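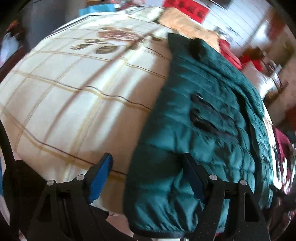

The ceasefire line runs through Noddale now and everybody who signed off on it has gone home. I keep reading that the fighting has "paused." Tell that to the people on the east bank. The shelling stopped in January, fine. The rest of it didn't.

I spent nine days there. Not long. Long enough to see what a pause looks like when you have to live in it. The road to Stornley is open two hours in the morning, some mornings. The clinic has a generator and no fuel for it. The school is a barracks, and both sides say it was the other side who made it one.

And the aid trucks. There were over 500 people in line behind the grain depot the day I was there and the trucks had food for 200. Everyone knew it by six a.m. They stood there anyway. Consuelo Villca runs the distribution, with a clipboard and a whistle, and she told me she has stopped announcing the number. "If I say it they run. If I don't say it they hate me at noon." She prefers noon.

So here is my argument and I'll make it fast, I have to file this tonight.

A ceasefire without open roads is a siege with better press. We should stop calling it progress. We should stop sending envoys to shake hands over it. The Abella agreement, all those pages of it, has a whole annex on flags and where they may be flown. On crossings it has one paragraph, and that paragraph says the parties "will endeavor." Endeavor! I've read parking tickets with more force in them.

Imre Kiss, who sat in on the Abella talks as an adviser, disagrees with me and I should give him his due. His view is that you take the quiet first and fight over the roads later. Push on the crossings too early and the generals walk out, the guns start up, and more people die in one week than in a whole winter of short rations. He has been doing this a long time. He may be right about the generals.

But later is when, exactly? The monitors' mandate runs out before summer. The commanders on both banks have figured out that a closed road costs them nothing. No sanctions, no statement, not even a sharp phone call. A shell gets you on the evening news. A locked gate gets you a line in a report that comes out six weeks after, if it comes out.

Look at Skakalano. Same kind of deal, same kind of quiet, same kind of paragraph. The crossing there was supposed to open within a month. It opened after two winters, and by then the 2000 families who had been waiting on it were mostly somewhere else. Nobody fired a shot at them. They emptied the valley all the same, and the men who wanted it empty got what they wanted, under a truce, with observers watching.

That's what I'm afraid of in Noddale. I don't think its an accident either. Eusebio Agudelo drove a bus on the Stornley road until the war and he reads the checkpoint like weather. Gate opens when the cameras are there. Gate opens when a delegation is due. Then it shuts and his sister, who needs dialysis on the other side, waits another day. He asked me to write down that she is 41 and liked to dance. So I have.

What would I do? Tie the money to the gate. The reconstruction fund is real and both sides want it badly - the west bank for the bridge, the east for the power station. Release it by the week. Road open, money moves. Road shut, it stops, for whoever shut it. Put monitors on the crossing around the clock instead of the two-hour visit, and publish their log the same day. Tuulikki Kiiskinen, one of the monitors, says they already keep the log. It goes to a capital and sits there. Publsh it.

Kiss will say the generals will walk. Maybe. I'd want to see them walk away from a power station first.

The envoys are due back next month to mark the anniversary of the talks. There will be a wreath, I'm told, and a lunch. They'll come in by the Stornley road, and it will be open.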